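Chapter 3
Knocking on Doors: How Field Campaigns Find Their Voters

Most of what people remember about an election happens on a screen. A debate goes badly, an ad gets passed around, somebody says the wrong thing into a microphone. But a great deal of the work goes on at front doors, and I think it's the most interesting part of politics to study (you may feel differently after your first hill!).

Take the town council race in Fendwood. The east ward was decided by 50 votes, and both candidates had spent June walking the same streets. One of them, Wynne, started with a plain list of registered voters and visited each house in order. The other, Allstead, sorted the list first. Her team looked at who had voted in the last three local elections and who had skipped one, and they spent most of their evenings with the second group. That list came to 488 names, small enough to be covered twice before early voting opened.

Sorting a list this way is called targeting, and we'll spend a good part of this chapter on it. You'll learn how a voter file is put together, what a canvasser writes down after each talk, and how those notes change the next night's route. We'll also look at the trouble with targeting. If a campaign only visits people who sometimes vote, what happens to the people who never do? Whole apartment blocks can go years without a single knock, and that bothers plenty of organizers as much as it bothers me.

Then there's the script. A good one is short, leaves room for the other person, and asks a real question early on. In Griltevholm, canvassers dropped their opening speech and simply asked what the council should fix first. Talks ran longer, and the notes that came back were wonderfully full of drains, bus stops and one very unpopular parking rule.
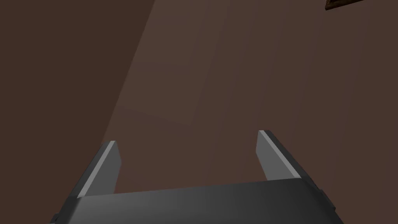

Cledwyn Ifans wrote that he would take 50 slow conversations over 1000 leaflets in any ward, and that a campaign in a hurry usually ends up talking to its own supporters. Keep his remark in mind as you read Section 3.1, where we open up a voter file and see what is in each column.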